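Mirell Guided Demonstration Guide
Section 4: Recording a cabinet task by remote control
Revision date: 12/10/22

4.1 Purpose of this section

This section sets out the procedure for recording a storage task with the Mirell two-armed mobile robot under remote control. It applies to tasks in which a file box is taken from, or placed in, a floor-standing cabinet. Hand guiding, in which the operator moves the arm directly, is covered in Section 5.

The procedure requires 2 trained persons. The operator works at the Kultonel control station and moves both arms. The observer remains within reach of the stop button and takes no part in the demonstration. The two roles shall not be exchanged while a recording is open.

4.2 Preparing the work area

1. Clear the aisle between the furniture so that the base can approach and withdraw without turning.
2. Move any office chairs away from the travel path. Castors are low and are easily missed in the head view.
3. Open the cabinet doors by hand as far as the task plan requires. Door opening is a separate task and should not be mixed with this one.
4. Confirm that the floor covering is flat along its seams.
5. Drive the base to the start position and apply the base lock.

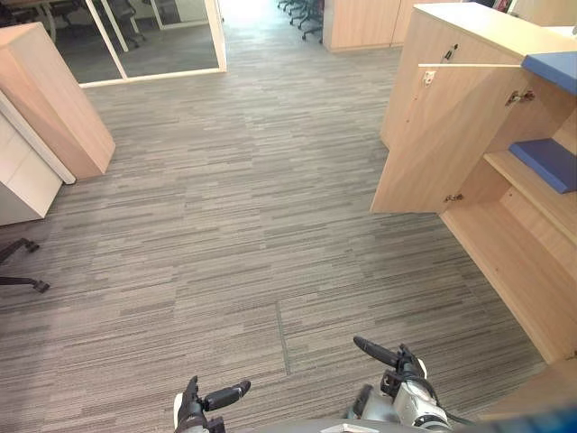 6. Raise both arms to the ready height and hold them there until the station shows a steady green bar.

Note: Overhead lighting should remain unchanged for the whole session. Where blinds are fitted, set them before the first recording and leave them alone.

Caution: Do not stand between the robot and an open door. The operator's view of this area is limited, and the arms may move without warning when control is first taken.

4.3 Checking the wrist views

The Skirnamow recording software stores the head view and the wrist views together. A demonstration with a missing or frozen wrist view cannot be used for training and will be rejected at upload.

1. Select Views from the main menu.
2. Open each wrist view in turn at full size.
3. Move the wrist slowly through a small angle and confirm that the picture follows without delay.

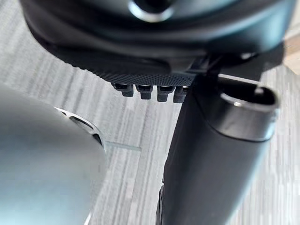

4. Open and close the gripper once. The station should record a matching change in the finger position value.
5. Wipe the lens with a dry cloth if the picture is hazy, then repeat step 3.
6. Select Accept. The software will not open a recording until every view has been accepted.

Parts of the robot that appear in a wrist view are expected to remain in the same place from one session to the next. If they have shifted, the camera mount may have worked loose - tighten it and run the alignment check in Section 3 before going further.

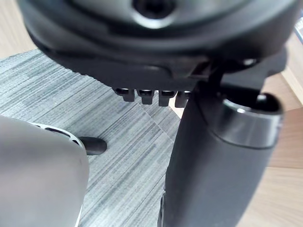
Note: Each accepted view is given a reference number, beginning at 1,514 on a newly installed station. Enter this number in the session log.

4.4 Recording the demonstration

1. Select New Recording and choose the task name from the Gilani task list. Do not type a new name.
2. Wait for the tone, then take control of both arms.
3. Bring the working arm towards the shelf at low speed. Keep the other arm low and clear of the doors.
4. Place one finger against the face of the box and close the gripper until the grip value settles.
5. Lift the box just clear of the shelf and pause for one second.
6. Move the box along the path given in the task plan. A tilted box is acceptable, provided that it does not touch the top panel or the side walls.

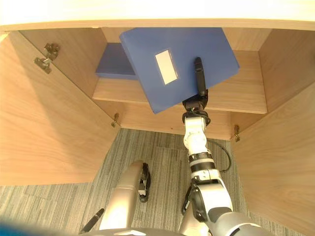

7. Lower the box to its end position, open the gripper and withdraw the arm in a straight line.
8. Return both arms to the ready height and select End Recording.

Caution: Watch the cable at the wrist whenever the arm is raised. If it catches on a door or a hinge, stop the arm and ask the observer to free it. Do not attempt to pull it clear by moving the arm.

Small corrections made during a demonstration should be left in. A recording in which the box is dropped, or in which the observer enters the work area, shall be marked as Failed and kept in the log.

4.5 Number and storage of recordings

A complete set for one cabinet task consists of 18 accepted demonstrations. The start position of the base should be varied slightly between them, within the limits shown in the task plan. The station holds up to 2,000 recordings - older files must be moved to the archive before this limit is reached.

Files awaiting upload must not be renamed. For upload errors and their codes, refer to Section 7.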